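Robot Learning for Household Tasks
Handout 7: Long tasks, subtasks and how we score them
Course notes by Doina Dumitrescu. Exercises by Dénes Boros.

Please read this before the Wednesday session. The first part repeats some material from Handout 6, so if you were present and your notes are good, you can start from section 2.

1. Where we are

Until now we trained policies on short tasks: close a drawer, put a cup on a plate. One demonstration was a few seconds long and the robot had to do one thing. We used behavior cloning, which means that the policy looks at the camera images and the joint positions and predicts what the human operator would do next. The loss was the L1 distance between the predicted action and the recorded action. Nothing in this handout changes the loss.

What changes is the length. Cleaning a floor consists of many picks, and each pick begins in the situation that the previous pick has left. If the policy pushes a wrapper by accident, the wrapper is now in a place where maybe no demonstration had a wrapper. The error stays in the room. For a short task we could reset the table and forget it.

A small calculation shows how serious this is. Suppose each pick succeeds with probability p, and the picks are independent. The whole task with n picks succeeds with probability p to the power n. For p = 0.9 and n = 5 this gives 0.59. The assumption of independence is too kind to us, for the reason in the paragraph before.

2. The task: trash to the bin

The task family we use for the rest of the course is called Tristus. It was set up by Krešimir Vidmar for his thesis and we have kept his name for it. The instruction given to the policy is always the same sentence, "Put the trash into the bin." The robot has two arms with parallel grippers. The room is furnished like a bedroom, and the objects are ordinary packaging.

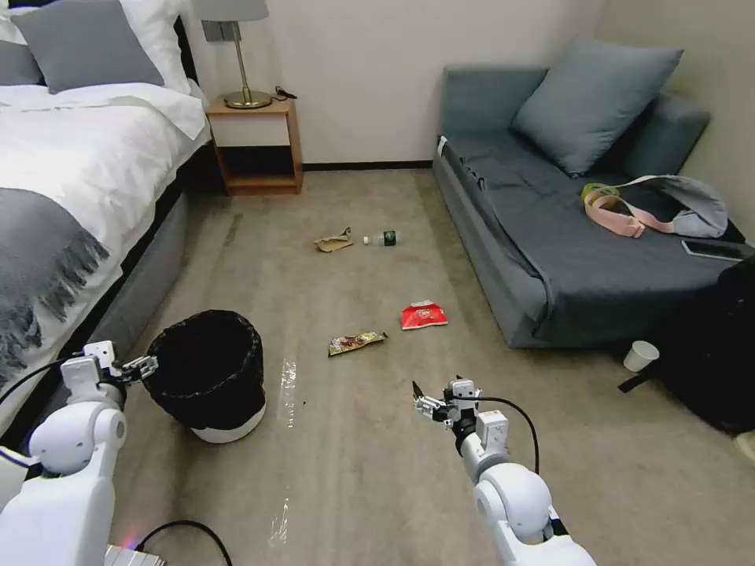

Figure 1. Tristus, bedroom setup. The left gripper is beside the bin; bottle, wrappers and a chip bag are on the carpet.

Notice that the instruction does not list the objects. The policy must decide what is trash and what is not. A phone or a bag on the sofa is not trash, and this is clear to us from where it is and what it is. A paper cup on the floor is a harder case. In our annotation rules a cup on the floor counts as trash if it stands in the region between the furniture, and is left out of the score if it stands next to a personal item such as luggage. You may disagree with this rule. Petrică Bogdan did, and his argument is in the reading list. But the rule must be fixed before the evaluation and be the same for all policies.

The two arms have different roles in most demonstrations. One arm works at the bin and the other one collects. We did not ask the operators to do it like this, they arrived at it by themselves after some practice. For the policy it is convenient, as the movement of one arm stays small. It is also a risk: the policy can learn that the left arm never picks, and then an object close to the bed on the left side is hard for it.

3. Subtask labels

The dataset for this course has 436 demonstrations. Every demonstration is divided into segments by hand. A segment gets one of these labels:

approach – the collecting gripper moves toward an object
grasp – from first contact until the object leaves the floor
carry – the object is in the gripper and moves toward the bin
release – from the opening of the fingers until the gripper is away from the bin
other – everything else, including pauses and corrections

The border between approach and grasp gives the most disagreement between annotators. Soft packaging moves when it is touched, and sometimes it moves before one can see the contact in the head camera. If you are in doubt, use the gripper opening signal: the grasp segment begins at the latest when the fingers start to close.

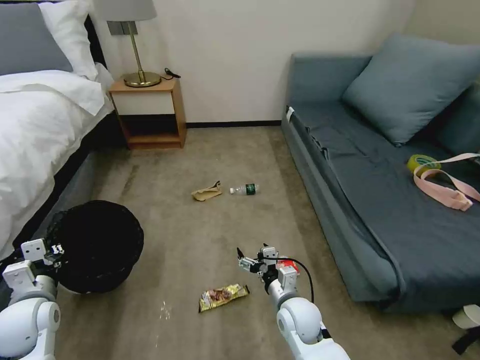

The carry label needs one more remark. A carry segment does not end because the object is above the bin. It ends when the fingers begin to open. Several students last year ended it too early, and then the policy conditioned on their labels learned to wait over the bin without doing anything. If the object falls on the way, the carry segment ends at the moment of the fall and the next segment is "other" until a new approach begins.

4. Two policies

Policy A (flat). One network, trained on all data without the labels. It predicts a chunk of 32 actions, executes the chunk, and looks again.

Policy B (with subtask prediction). The same network with a second output, which predicts the current label. The predicted label is given back as an input at the next step. Both were trained with the same number of steps and the same batch size.

Yuxi Ding ran the comparison in the Ionescu building, in a room which was not used for the training data. The main observations were:

Policy A is a little faster when everything goes well. It has no delay between a release and the next approach.

Policy B recovers better after a failed grasp. Policy A often continues to the bin with an empty gripper, opens it there, and comes back. It has learned the rhythm of the task more than the state of the task.

Both policies have trouble with flat wrappers. The fingers must come down very near to the carpet, and the head camera does not show the height well. Wrist cameras help here – see Handout 8.

Both policies are weak at stopping. When the floor is clean, they go on searching, and Policy B sometimes predicts "approach" toward a reflection or a stain.

5. Scoring

We report two numbers and never only one of them.

Progress: the number of trash objects in the bin at the end, divided by the number at the start. An object which lies on the rim counts as not inside.

Full success: 1 if progress is 1 and no object that is not trash was moved, otherwise 0.

The time limit for one trial is 340 seconds. If an operator must stop the robot for safety, the trial ends and the progress until this moment is counted. Please do not remove such trials from the table. Mark them with S.

6. Exercises

6.1 In section 1 we assumed that picks are independent. Write a simple model in which one failed pick lowers the success probability of the next pick, and compute full success for five objects. Choose your own parameters and explain them.

6.2 Label the three episodes in the course folder. Compare your borders with those of your partner and report where the difference is largest.

6.3 Propose a stopping rule for Policy B which uses only its predicted labels. Describe one situation in which your rule stops too early.

6.4 (optional) Train Policy B with the label "other" removed from the data. Before you start, write down what you expect for recovery after a failed grasp.

Solutions go to Dénes by e-mail, as one PDF per pair. Questions about the labeling tool should also go to him.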